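Members' Newsletter
Visits and Outings

An afternoon at Nillis, with cups

The visit to Nillis took place on Wednesday, October 16, 2019, and for those who couldn't get a seat in the minibus I promised to write it up. I should say at the start that I went as one of the doubters. Most of us in the Alberg Kitchen and Catering Group have been sold something at one time or another that was going to wash, stack, sort or carry, and a few of those machines are still under a tarp behind the loading dock. So when the invitation came with the words "dual-arm table service" in it, I put my name down mainly to find out what it would cost and who would have to clean it.

Nillis has the upper floor of the old Midtbø building in Pludedby, up two flights of stairs, no elevator. Coffee was good. We were met by Wenche Boström, who leads the group working on tableware, and she was straightforward with us all afternoon, which I appreciated more than I expected to. She told us before we had our coats off that we would be watching simulation. The arms, the table and the cups exist as computer models, the software that moves the arms learns on those models, and a real pair of arms gets the software later on. Two of our party had been under the impression that they would be handed a cup of coffee by a robot, and there was some grumbling on this point.

I have gone back and forth on whether I mind. On the one hand, nothing gets broken and you can run the same job all night. On the other, a cup in a computer weighs whatever somebody typed in. It has no tea in the bottom and no chip on the foot, and it has never been through a dishwasher three thousand times until the glaze goes chalky. I asked about that last one and Ms. Boström wrote it down.

The job we were shown goes like this. Each arm takes a cup, both cups go onto a tray, and the tray is then supposed to be in a state where a person could pick it up and walk off with it. It is the sort of thing you would give to a new starter on their first morning and not check. 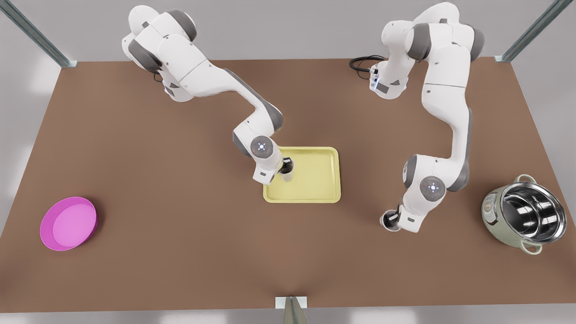

A cup to each arm, and a yellow tray waiting for both. Simulated scene, Nillis, Pludedby.

I'll admit it looks good on the big monitor. The arms are rounded and white and hang over the far side of the table, and they move with a sort of politeness. But look at what they have been given to work with. The tray has nothing on it, the bowl is empty, and there is a great deal of bare table between one thing and the next. I have never in my working life seen a service table like that. Somebody asked what the pot was for. Ms. Boström said the bowl and the pot are there so that the software gets used to ignoring things, and that they change from one set of runs to the next. Fair enough, but I would have liked to see it ignore a stack of side plates, a wet cloth and somebody's phone.

The other thing I would point out is how the cups are held. The gripper goes in at the mouth of the cup, right where a guest is going to drink. Anyone who trained under my first head waiter would have been sent home for it. I raised this, not very tactfully, and was told that the rim is the easiest place for a two-finger gripper to get a purchase on a small tapered cup, and that gripping the body is "on the list." There is a handle version on the list too. It is a long list, from what I could gather.

Now to the numbers, which several of you asked me to get. Nillis has recorded 1131 practice runs of this job, all driven by a person holding a pair of controllers, and the software learned from those. They then let it try the job by itself 247 times. It finished 198 of them to their satisfaction. The slide called this "strong performance." I did the subtraction on the back of my name badge and got 49 that went wrong, or near enough one in five. I put it to the room that if one of our people spoiled every fifth tray we would be having a conversation with them by lunchtime. There was a laugh, and then Ms. Boström said, quite seriously, that she agreed, and that the slide had been made by somebody else.

She also said that the 49 were the part she would like to spend the time on, and the demonstration got a good deal more interesting from there.
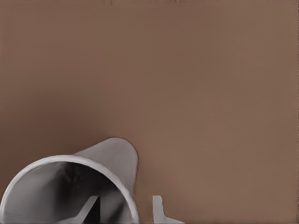
Breakages are what keep me awake, and they are what I had come to ask about. A tray that takes too long is a nuisance, but a cup that goes over at the edge of a table is glass or china on the floor, a station closed, and a form to fill out. We were taken through a handful of the failed runs in the close view, near enough to see the fingers properly, and I found that view far more useful than the big one. With a cup tipped on its side and the open end facing you, one gray finger at the mouth of it and the other standing a little way off across a strip of table, you start to see how little there is to hold on by. A person with a cup in that position would just scoop it up with the whole hand. A gripper of this kind has two flat fingers and has to get one on each side of the wall, and the wall of a cup is not thick.

I asked whether the software knows when a cup has gone over. The answer was that it depends. In some of the practice runs the person at the controllers had knocked a cup and then righted it, so there is a bit of that for the software to go on, but most of the people driving were careful, and careful people make poor examples of how to clean up a mess. Nillis is now asking its drivers to knock cups over on purpose. Our bar manager offered to come up and help with that at no charge.

After this we were allowed a turn at the controllers ourselves, still with the simulated arms. It is harder than it looks. You have one controller per hand and each follows you with a slight lag, and I kept overshooting. I managed to get one cup to the tray in the time it would have taken me to lay a table for eight. My neighbor did better, but then he has grandchildren and plays these games. What I took away from it is that the 1131 practice runs represent a lot of somebody's afternoons, for two cups and a tray, and that when people say a machine like this "teaches itself" they are leaving out quite a few wages.

Costs. I did ask, twice. No price was given for the arms, and none for the yearly service. I was told that it was early to discuss it, and in my experience when it is early to discuss the price the price is high. What they did offer was a trial with a real pair of arms, one station only, for 6 weeks starting in December. I pointed out that December is when we have the holiday lunches and every corner of the kitchen is spoken for. Ms. Boström said that a busy kitchen would be the best test. I said it might be the best test for Nillis.

Questions I put to them that are still open:

What happens when the cup is wet inside and out.
Who wipes down the fingers, with what, and how often.
How much table one station takes up, measured with the arms at full stretch.
Whether the arms stop when a person reaches across them, and how hard they have to be touched first.
Whether the tray can be any other color. (This was a serious question. Our trays are brown, and so was the table.)

She has promised written answers and I believe she will send them – she struck me as the only person in the building who would prefer us to say no now than to be annoyed in the spring.

My own vote, for what it is worth, is that we do not take the trial in December. I would not object to a second visit once there is a real cup involved, ideally one of ours. I left two with her, the small tapered ones from the breakfast service, both with chips. If anyone in purchasing is looking for them, that is where they went.

The minibus got back late on account of the road works outside Pludedby, so apologies to those who were waiting on the keys to the dry store. Expenses for the trip should be in by the end of the month, with receipts, and parking at Midtbø can be claimed even though the machine there doesn't print anything.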